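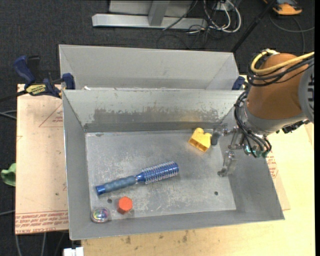 I finally got to the two gray metal bins last Tuesday. They had been on my list since January, when I brought them home from the Warkon surplus sale for 40 dollars the pair. They were scratched up when I bought them and I have done nothing about it. The pale finish on the back wall is rubbed down to dark blotches and the floor is all scuffs. I thought about painting them and decided it wasn't worth a Saturday.

The bins are where small things go when I don't know where else to put them. My rule is that when I can't find something, I have to sort before I go and buy another one. This time it was the round brush, the blue one with the ribbed grip. I had already looked at a new one at Tatow for 49 dollars, so it was worth the trouble.

Most of what I sorted was easy. Batteries went to the drawer, pens to the desk, and a stack of Miltlow receipts to the recycling. I had a 1000 piece puzzle spread through both bins in little bags, and that got its box back.

The leftovers are always harder. I had a yellow building block with no set to go with it, an orange-red hexagonal piece, and a clear round thing with purple, blue, green and yellow in the middle. I don't need any of them. The block will go to my sister's kids the next time I drive over. The other two I set aside for a month, and if I haven't thought of a use by then they go out.

The brush is back in the bathroom. It needed hair pulled out of the bristles and a soak in warm water with a little dish soap, handle up so the water stayed out of the grip. I left it on a towel overnight.

Next is the hall closet, which has two more bins and a bag I haven't opened since we moved. I'm giving it nearly 40 minutes and then stopping for dinner.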